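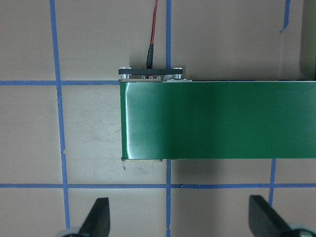
Self-checkout at the Rastbridge Lovell: do the new belts save anybody any time?
Community Forum > Shopping and Services

gravelroad
Posted 7:42 am
The Lovell on the Rastbridge side reopened in July with six of the big self-checkouts, the kind with a belt, and took out four of the staffed lanes to fit them. The sign by the carts says "Faster for everyone." I'd like to know who measured that. I've been in nine times since and I'm slower every time with a full cart. You scan, the belt takes it away, it stops because it doesn't like the weight of your parsley, and then you stand there with your arm up like a kid in school.
Has anyone seen an actual number from the store? I don't mean the sign.

pdt_mills
Posted 8:05 am
They mailed a flyer. It said 234 shoppers were surveyed and most "felt" checkout was quicker. Felt.

gravelroad
Posted 8:11 am
Right, so no stopwatch. And where were they surveyed? If it was at the door on the way out, the people who gave up and drove to Ellik aren't in it.

Nettie B
Posted 8:30 am
I like them. I go after work with maybe ten things and I'm out before I would have been through the old express lane, which was never express. I don't need a study to tell me I got home earlier.

gravelroad
Posted 8:34 am
Ten things isn't a full cart though.

Nettie B
Posted 8:36 am
You asked if they save anybody any time. I'm anybody.

Omar Sayegh
Posted 9:18 am
I ran a front end for eleven years (different chain, not Lovell) so take this for what it's worth. A good cashier on a normal belt will beat any customer on any machine. They know the produce codes and they don't stop to read the screen. What the store gets out of self-checkout is more registers open at the same time. So the wait goes down and the scanning goes up, and whether you come out ahead depends on how many people were in front of you. At 7 in the morning with no line you are just doing the work yourself.
The flyer is a survey about mood. I would not hang anything on it in either direction.

pdt_mills
Posted 9:40 am
That's fair, but did prices go down when they cut the lanes? I keep receipts. My usual order was higher in August than in June and it's the same order.

Omar Sayegh
Posted 9:52 am
Everything was higher in August. You can't pin that on the registers.

pdt_mills
Posted 9:55 am
I'm not pinning it. I'm saying the savings went somewhere and it wasn't to me.

tallowfield
Posted 11:20 am
My brother-in-law says they throttle the belts on purpose so you look at the gum.

Omar Sayegh
Posted 11:26 am
No they don't. It stops when the scale and the scan disagree, or when something is sitting over the sensor at the end. Most of the time it's a bag handle.

tallowfield
Posted 11:31 am
That's what they'd tell you to say.

Omar Sayegh
Posted 11:33 am
Who is they? I'm retired.

Sawsan Moussa
Posted 12:47 pm
Something the flyer left out. My mother is 81 and has used the same cashier for as long as I can remember. There are two staffed lanes left, and in the afternoon only one of them has a light on. She won't use the machines, her hands aren't good and the screen times out on her. So she waits longer than she did before, behind everybody with coupons and everybody buying beer. Whatever average they come up with, she's in the bad half of it.
I wrote to the store and got a form letter thanking me for my enthusiasm.

Nettie B
Posted 12:58 pm
OK, that one I agree with. They should keep two lights on until 6 at least.

gravelroad
Posted 1:15 pm
Did the letter have a name on it? I'd write too.

Sawsan Moussa
Posted 1:22 pm
"Guest Experience." No name.

quarrycat
Posted 3:03 pm
There was a piece pinned up at the Brandão bakery, printed off some retail newsletter, claiming a chain saved 2,518 hours of customer waiting in a year. Sounds huge until you ask how many customers. If it's a whole chain that could be a few seconds apiece. It didn't say. It also didn't say what happened at the stores where it didn't work, and I assume there were some.

pdt_mills
Posted 3:20 pm
Who paid for the newsletter?

quarrycat
Posted 3:24 pm
No idea. There was an ad for register software down the side, so I have a guess.

gravelroad
Posted 5:50 pm
Went in just now with a timer on my phone. Full cart, belt machine, 14 minutes from first scan to receipt, two stops for help. One was the parsley. The man in the staffed lane next to me started after I did and left before I did.

Nettie B
Posted 6:02 pm
That's one trip, and you went in wanting it to be slow.

gravelroad
Posted 6:04 pm
I went in wanting parsley. But yes, one trip. I'll do the staffed lane next week at the same hour, same list, and post it whichever way it comes out.

Omar Sayegh
Posted 6:30 pm
Start the timer when you get in line, or you'll be leaving out the only part the machines are any good at.

gravelroad
Posted 6:41 pm
Fine. From the line.

tallowfield
Posted 9:12 pm
Count the gum displays too.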